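How to Roll a Braided Belt

Last updated: Aug 16, 2022

A braided belt left to itself will tie knots with your jeans. Clear a table first. Mine is white, so it shows every crumb.

Lay the belt flat and find the end with the leather tip. Push the denim aside.
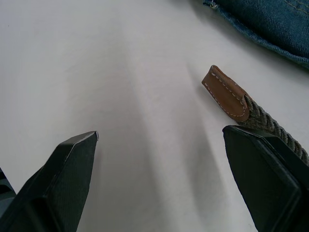 Leather tip of the belt, with blue denim nearby.

Start rolling at the tip, snug but not strangled, and finish at the buckle. Stand it in a drawer. I own 19 belts and wear two, so drawer space is my problem.

Contact Thirumalai Varma | © 2022 Jivstead | Back to top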